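Booking a large table at Flivetham takes a few steps, and most of the trouble we see comes from skipping the second one.

1. Go to the reservations page and pick your date. Parties of up to 7 can book online. For 8 or more, email Radka Georgiev with the date, the time and a phone number.
2. Confirm your final headcount 24 hours ahead. We set the room from that number, and the set menu is charged on it.
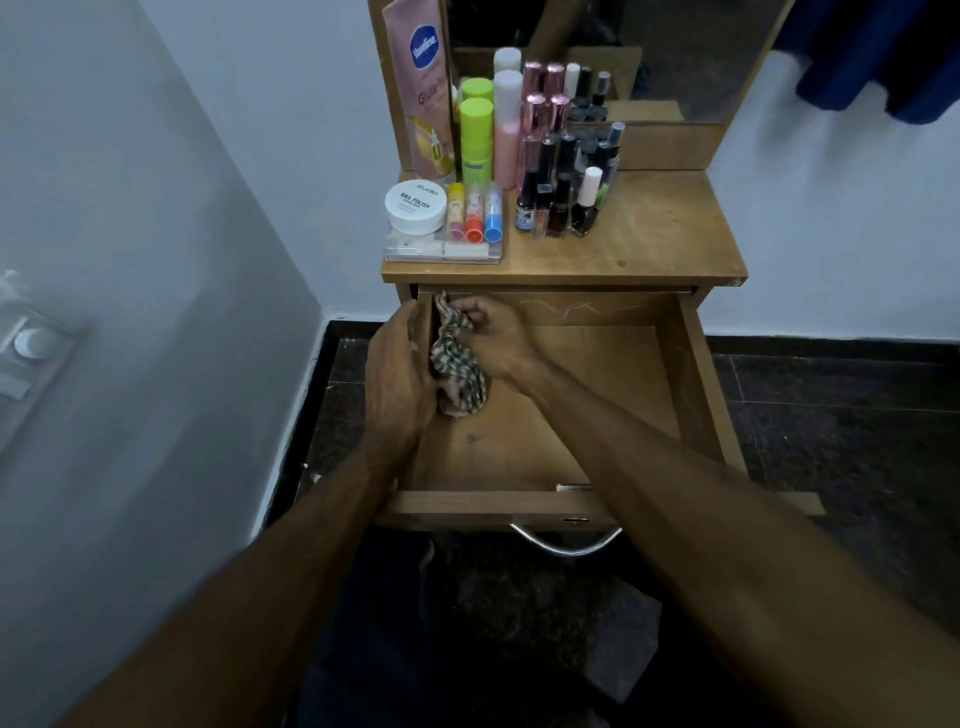
3. Send allergies with the headcount. The kitchen can change most dishes with a day's notice. The sesame dressing is made in one batch and can only be left off.
4. Choose how you want to pay. We split a check up to four ways. A 20 percent service charge is added to all set menus.

The back room seats 80 and can be booked for lunch or dinner. Ask for Ghazala Warraich if you need a microphone or want to bring your own cake.

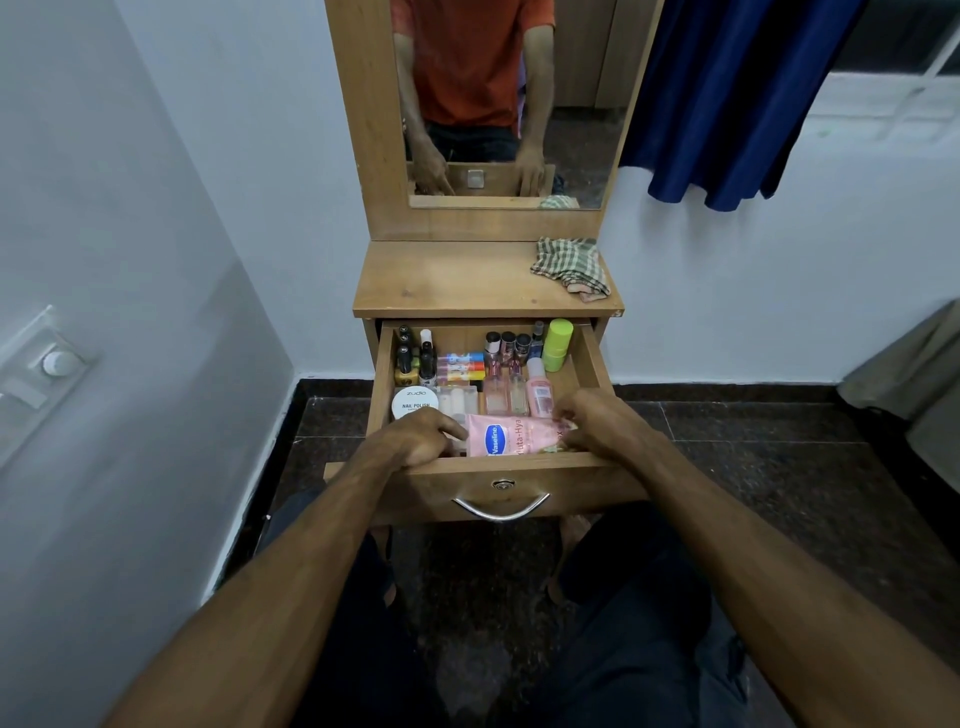 *Top drawer open, with a Vaseline tube at the front.*

To cancel, reply to your confirmation email. Deposits are refunded if you cancel before the headcount deadline. After that, we can move the deposit to another date once.

If your party is running late, call the front desk. Tables are held for 20 minutes.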